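关于我们

苏凯尔(Surkell)是一家做家庭整理和衣物收纳的小公司,由 Serena Greco 和 Esben Bergmann 一起开办。公司最早只有一张折衣台和一辆旧面包车,业务靠熟人介绍。现在团队固定上门,服务范围以城区为主,郊区的住户需要提前预约。

我们做什么

上门整理卧室、衣柜和储物间,换季收纳,搬家前后的衣物打包与归位。我们不卖柜子,也不代购收纳用品。住户家里已有的盒子、抽屉和挂杆,能用的先用上,不够再列一张清单,由住户自己决定买不买。

一次标准的卧室整理为3小时。超出部分按半小时计费,开工前会先说明。每年 March 是换季的高峰,预约一般要排到下一个月,请尽早联系。

工作方式

卧室整理从床上开始。床是房间里最大的一块平面,衣物、毯子和毛巾都要在这里摊开、抚平,再决定怎么折。铺好的被子不用撤掉,拉平就能当工作台。米白底、棕褐色叶子花纹的被面上横着一块深红色的布,颜色分得很清楚,边在哪里、哪里还有折痕,一眼就能看到。浅色的衣物放在浅色被面上容易看漏边角,遇到这种情况,我们会先垫一块深色的布。
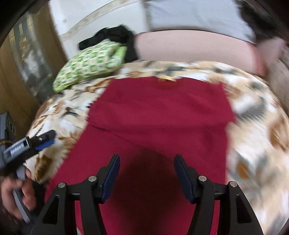
折叠的顺序由 Agata Marino 定下来,写进了内部手册,新同事第一周就照着练。大件先对齐长边,再对折短边,折到和抽屉深度相符为止。上衣先放平衣身,袖子往里收,收好以后再折下摆。抓绒和毛绒类的东西不压太紧,折完竖着放,取的时候不会带乱旁边的。真丝和羊毛单独处理,能挂的就挂。

扣子、发夹、首饰一类的小东西,整理时经常会从衣物里掉出来。我们带一只浅口的盘子,见到就放进去,结束时当面交给住户清点。口袋也会逐个翻看,票据和纸条一律不扔。

衣物按使用的人分,再按季节分。每一叠放进抽屉之前,由另一位同事过一遍:边角是否对齐,有没有脱线或污渍。有问题的放在一边,由住户决定洗、补还是处理掉。
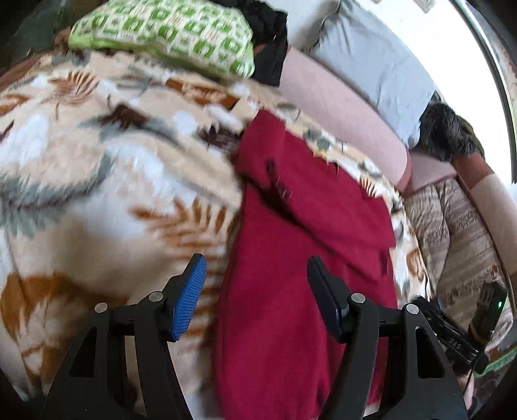 红色衣物平铺在毛绒毯上,一侧为折起的部分。

我们的团队

Serena Greco 负责排期和住户沟通,第一次上门看房间一般由她来。Esben Bergmann 管车辆、物料和账目。Agata Marino 带培训,手册每年修订一次。Stavros Makris 带搬家打包组,书籍和厨房用品也归他这一组。

公司目前没有外包人员。上门的同事姓名会提前一天发给住户,当天如有更换,会再打一次电话。

培训课

除了上门服务,我们还开一门面向个人的折叠课,名字叫 Cara,地点在 Hillel 街的工作室二楼。课程分上下两节,上节讲毛巾、床单和毯子,下节讲上衣和裤子。学费每人300元,材料由我们准备,想带自己的衣服来练也可以。课程在 Sunday 上午进行,学员已有170人。

收费与预约

上门看房间收100元,确定服务后从总价里扣除。付款在整理结束、住户验看之后进行。预约后需要改期的,请提前一天告知,不另收费。

住户需要做的准备不多:床面留出来,宠物暂时安置在别的房间,贵重物品自己先收好。整理期间家里最好有人在,分类时有些东西要问过才能定。

来信请写明房间数量、大致的衣物种类和方便的时间,我们在两个工作日内回复。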